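September 27, 2023

Quick one before the bus. Back hurts, hands smell of that spray we use on the tabletops. Count on the board when I left was 1,388 good ones for the stacking job, target is 2,000 by the end of the week, so no, not there yet, but nearer than I thought on Monday.

Morning was slow. Kimix arm wouldn't home, then it would, then the left finger was reading closed when it was wide open. Swapped the cable. Same. Swapped it back and it worked. Wrote "cable reseated" in the log and moved on. Lost nearly an hour.

Then books. Books all morning, books after lunch. Pick up, put on top of the other one, let go, back to start, press the pedal, shuffle everything about, again. I get into a rhythm and then I notice I've done the same reach ten times running and it's no good to anyone, the model will just learn my elbow. So I've started making myself move the bottom book before every go. A bit left, a bit round, turn it so the spine faces me. Thin ones are horrid. The fingers go down either side and shut on nothing, or they pinch the cover and leave the pages behind. Thick paperbacks are lovely, you can grab them by the block and they hardly sag.

Still can't decide if I like leading the arm by hand or using the little handset. By hand is quicker but you get my wobble in it. Ciseck lot want the handset for everything because it's cleaner to play back. I think the wobble is half the point, a real pick has a bit of feeling about in it. Said so in the meeting. Went nowhere. Fine. 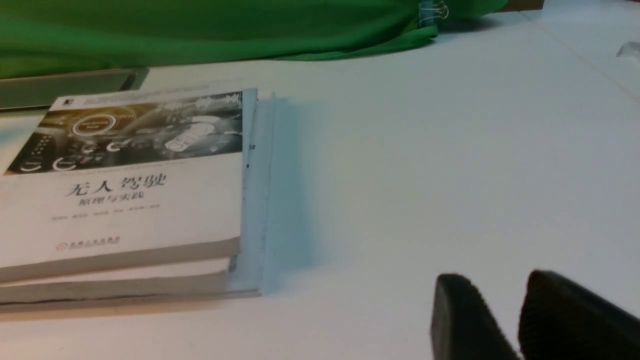
Do the spoilt tries get thrown out? Drops and misses stay in but go in their own folder with a tag, and only the ones where the arm stopped dead or the recording has a gap get deleted.

Which took me ages to get straight in June, when I was binning anything that looked ugly. Cringe. Must have chucked hundreds that were perfectly usable. Anyway the tags now are slip, miss, late, and other, and I put far too much in other. Was told off for it again today, nicely. Need to go back over the last 50 and sort them properly. Tomorow.

Had the driverless car book on top of the pile for a good stretch, 无人驾驶, the one with the dashboard on the front. Can't read a word of it past the title, and that only because I looked it up. Nice big white cover though, and I quite like teaching one machine to pick up a book about another one.

Lunch: cheese roll, eaten standing up. Second coffee a mistake.

Afternoon the first check came back from the Catterall run, trained on the first 1,000. It does all right when the books are near the middle. Put them near the edge and it reaches for where the middle would be, very sure of itself, and closes on air. Which is my fault I suppose, or all our faults, everyone sets things down in the middle without thinking. So new rule, every fifth go has to start somewhere awkward. Corner, edge, half turned, leaning on something. Wrote it on tape and stuck it by the pedal.

Also asked for different lighting. Was told the Nalter bench gets the lamps first and we get them after. When after? Shrug.

Odd thing, I set the shopping down at home tonight and caught myself pausing with my hand open over the bag, waiting for the beep. Need a holiday.

To do:
sort the 50
ask re lamps AGAIN
new wipes
more thin books, ugh, but it needs them
find out if the pedal can be moved, my knee is killing me
ring dentist

Wrote all this on the bus in the end, missed the early one. Bed by ten if I can mange it. Early start, the arm's booked from eight and I want the corner ones done before the room gets busy.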